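Cambiar el DNS del router de casa

Lunes 25 de marzo

Llevaba desde diciembre con el DNS de la operadora y con la sensación de que las páginas tardaban en arrancar. Una vez abiertas iban bien, pero el primer segundo se hacía largo. El fin de semana me puse con ello y dejo apuntado lo que hice, que luego se me olvida.

El router es un Hollmann de los que se compran sueltos, conectado detrás del aparato de la operadora. Se entra por el navegador, con la dirección que viene en la etiqueta de la parte de abajo. La contraseña de administrador no es la de la wifi. Yo la tenía guardada en Wuvar, el gestor que uso para todo, con una nota de hace años que decía "router viejo" y que resultó ser del nuevo.

Antes de tocar nada exporté la configuración a un archivo. Está en Sistema, Copia de seguridad. Ocupa muy poco y con eso se vuelve atrás en un momento.

El cambio está en Internet, Avanzado, Servidores DNS. Hay que desmarcar "Obtener automáticamente" y salen dos casillas, primario y secundario. Puse los dos de Vustelico, que tiene una versión gratuita sin registro y otra con filtro de publicidad. Cogí la gratuita. Guardar, reiniciar y esperar un par de minutos.
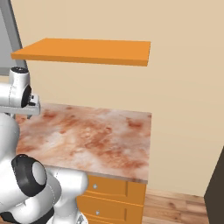

Brazo robótico blanco, encimera de mármol y balda naranja. Imagen generada por ordenador.

Después hay que vaciar la caché en cada equipo, o reiniciarlo. En el portátil lo hice con el comando de siempre. El móvil lo puse en modo avión y lo volví a conectar. La tele siguió con el DNS antiguo hasta que la desenchufé - tiene uno puesto a mano en sus propios ajustes y yo no me acordaba.

Medí antes y después con la misma herramienta, por cable y a la misma hora. Con el DNS de la operadora la media era de 63 ms por consulta, con picos de 488. Con el nuevo se queda en 39 ms y no he visto picos parecidos. La velocidad de descarga es la misma, 300 megas, porque el DNS ahí no pinta nada.

Un problema: Draltier, el programa de la VPN del trabajo, dejó de encontrar los servidores internos. Se arregla en Preferencias, Red, marcando "Usar DNS del túnel". Con eso las direcciones de la oficina las resuelve la VPN y el resto sigue por el router.

Me falta mirar lo de IPv6, que va en otra pestaña y sigue en automático. Lo probaré cuando no haya nadie en casa conectado.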